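About Us

Sutar Kitchen School

Most cooking schools will tell you that food is love and that anyone can be a chef. We have our doubts about both. We teach people to run an ordinary home kitchen, which mostly means washing, drying, stacking, putting away, and owning fewer things. There is some cooking as well.

Who we are

Hazel Haverford and Sunita Montoya started Sutar after years of working for other people's cooking schools. Hazel taught knife skills. Sunita managed the supply rooms, where she got to see what students reached for and what sat on the shelf with the sticker still on it. Their first class together was held in March in a rented kitchen on the Istby side of town, with nine students and one working drain. Six of those students came back for a second class, and we took that as a reason to keep going, though we suspect a couple of them just liked the parking.

We now have two teaching kitchens in the old Ingvarsson dry goods building. The big one seats 13. People ask if we plan to grow. We looked at a third room last year, and the numbers only worked if we packed the classes so tight that half the students would be watching someone else's back. So we passed.

What we teach

The beginner course is called The Plain Kitchen. It covers soups, beans, a roast, two kinds of bread, and an unreasonable amount of time at the sink. Students are sometimes annoyed by the sink part, and a few have asked for that portion of their money back. We understand the feeling. We also notice that the people who quit cooking at home rarely blame the recipes. They blame the pile of dishes, or the cabinet where everything falls out when they open the door.

The second course, Shelf and Drawer, has no cooking in it at all. You bring a list of what you own, and we go through it together. Sunita runs this one and she isn't sentimental. If you own a gadget for a job that a fork does, be ready to defend it.

We also run a short evening class on mixing bowls. Yes, a whole evening. It was Hazel's idea, and the rest of us thought it would sell four tickets. It fills up most months. It deals with size, depth, weight, how a rim feels in the hand, and why a set of matching bowls is usually three good bowls and a couple you never touch.

What we think about equipment

We don't sell any. Companies write to us offering discounts for our students, and we've said no to all of them so far. A Binach catalog came in the mail last spring promising a bowl that would "change the way you whisk." We passed it around the staff table. The whisking here is about the same.

Our own bowls are a mixed bunch. We want a bowl deep enough that flour stays in when a beginner gets going, with a smooth inside that a spatula can follow all the way around. Color doesn't matter, whatever the magazines say about a coordinated counter. There's a pink one in the school that has a deep, rounded shape and a thin wall, and it would look silly in a catalog next to the gray stoneware everyone seems to want right now.
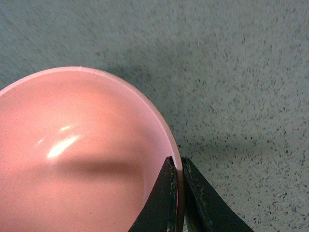

Do I need to buy a set of bowls before my first class?

Please don't. Everything you use in class is here already, and you'll have a much better idea of what you need at home once you've mixed, washed, and put away a few of ours.

How we run a class

Doors open early and we start on time. Phones go in the basket by the coats. Nobody has to give a little speech about their food memories. You work in pairs at the counter, one cooking and one clearing, and you switch halfway through. Whoever is clearing keeps the space usable, gets bowls back on the shelf with the big ones at the bottom, and hangs up the towels. If you think you've got the easier half, wait until your partner makes bread.

At the end we eat what got made. Sometimes it's very good. Sometimes it's lentils.

What we can't promise

We can't promise you'll save money, lose weight, or bring your family closer together. Around 100 people took a course with us last year, and when we asked them later how often they cooked at home, the answers were all over the place. Some cook every night. Some said they mostly just keep a cleaner counter now. We're fine with either one. We don't hand out certificates, because we're not sure what one would certify.

Visiting

You're welcome to sit in on part of a class before you sign up. Email the office first so we can tell you which kitchen we're in. The side door sticks, so push hard near the handle. There's a step down right after it.

Tuition, dates, and the refund policy (short, and we stick to it) are on the Classes page. If a class is full, the wait list does move.

Page last updated 3/19/21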